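The Long Way to a Tidy Shelf

Misaki Oda wants a machine that puts things away. She has wanted one for three years, and for most of that time she has been trying to build it on the floor of an apartment and, on weekends, at a shared workshop called Plallier, where the heating comes on when it feels like it and the good soldering station is always taken.

I went to see her expecting to be talked out of my doubts. I write about home automation for a living, or about the promises of it, and my doubts are fairly well fed by now. I own a window blind that needs a firmware update.

The project is called Pekarness. It began as a two-jointed arm made from a desk lamp and some hobby motors, and the lamp arm could lift a sock. It could lift the sock 11 times before something stripped. Oda rebuilt it with better gears, then rebuilt the base, then gave up on the arm for a whole July and worked only on the fingers.

"Everybody starts with the arm because the arm looks like a robot," she told me. "The fingers are where it goes wrong."

She is right about that, and it is a point the people selling these things tend to skip. Moving a motor to a position is a solved problem, more or less. Closing on an object you've never met before, at a useful angle, with enough force to hold it and too little to crush it, is still a miserable business. A towel is bad. A key is worse. Anything thin and flat lying on a hard surface can beat a very expensive machine all afternoon.

Oda's current plan leans on demonstration. You do the job yourself, by hand, with a gripper built like the robot's own, and record what the gripper goes through. Do it enough and a program may learn the gist. Her first target was 200 recordings of ordinary clutter going into boxes. She passed that in the spring and kept on, and when I visited the log stood at 2,002.

Was it any better for it? A bit. On the bench at Plallier I watched the arm go after a wooden block and get it, go after a second block and get it, then swing confidently at a spot where there was no block at all. It closed on the air, carried the air across the bench and let it go over the box. Oda wrote something in a notebook. The log file on her laptop recorded a success.

I asked what the parts had cost and she declined to say in front of her sister. The control board is an Aoki, bought used, with one dead channel she works around. The workbench software is Parkix, which she likes and which crashed twice while I was drinking my coffee. None of this is unusual for a hobby build – I have seen much worse in company labs with a receptionist.

My trouble is with the argument underneath. A home is a bad factory. Things come in all shapes, they are half on top of each other, and their proper place depends on who you ask.

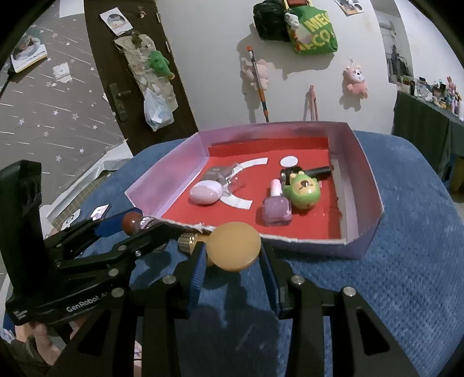
A factory robot gets the same part at the same angle all day, and people still have to stand next to it. Why should the living room, which offers none of that help, be the place where the machine finally gets clever? The usual reply is more data. Oda gives it too, though with less swagger than most, and she admits she can't say how much more. Twice as much? Ten times? She shrugged and went to look for a smaller screwdriver.

What she does have is a good pair of fingers. The latest set will hold a coin on edge, and she has stopped redesigning them, a discipline I admire in anyone with access to a 3D printer. The arm is another matter. It droops when warm, and the wrist has a click that she says is cosmetic. I don't think it is cosmetic.

She has promised Plallier a full demonstration on 15th March: one mixed box of household stuff, emptied and sorted with no help. I asked what she would accept as a pass. She thought about it for a while and said she would like it to stop when it had nothing in its hand.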